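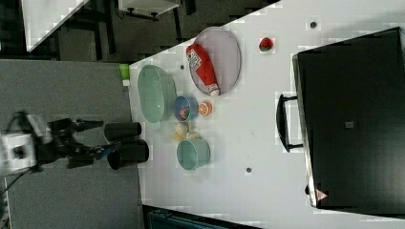
*Barroso, abril*

# Plorulham – demonstrações de cozinha por teleoperação

O Plorulham reúne 294 demonstrações de arrumação de mesa com alimentos de brincar, todas feitas por pessoas a comandar o braço à distância. Ficámos mesmo contentes com o resultado e queremos vê-lo usado (e criticado!).

## O que contém

- 294 episódios, divididos por 9 tarefas
- 127 episódios com correção a meio: o operador falha a pega, recua e volta a tentar
- 5 operadores, dois deles sem qualquer experiência anterior
- instruções em português e em inglês para cada episódio

As tarefas são curtas: pôr o morango na taça azul, tirar o frasco de ketchup do tabuleiro cinzento, levar a rodela de laranja para o escorredor, endireitar o copo verde-menta. Esta última parece fácil até se experimentar com dois dedos cilíndricos – o copo rebola e os operadores divertem-se imenso.

## Como foi gravado

O operador segura um comando de seis eixos, o Nivcombe, e o braço acompanha-lhe o movimento da mão. Cada episódio começa com os objetos espalhados de outra maneira e termina quando o operador carrega no botão de fim. Não cortámos as hesitações, e foi com elas que as nossas políticas aprenderam mais depressa a recuperar de uma pega torta.

## Estrutura

```
plorulham/
 episodios/
 instrucoes/
 divisoes/treino.txt
 divisoes/teste.txt
```

Para carregar um episódio:

```python
from plorulham import abrir
ep = abrir("episodios/0127")
print(ep.instrucao)
```

## Limitações

- Uma única mesa branca e um único braço.
- O escorredor e o copo têm um verde muito parecido; modelos pequenos confundem-nos.
- Os alimentos são de brincar e não se deformam como os verdadeiros.
- O sinal de força foi guardado só em parte dos episódios (campo `forca`, pode vir vazio).

## Contactos

Gravação e comandos: Remigiusz Jabłońska. Anotações e divisões: Jessie Geddes. Se treinarem alguma coisa com isto, escrevam-nos – a próxima versão, Loritz, vai ter tarefas com as duas mãos e ainda aceitamos sugestões.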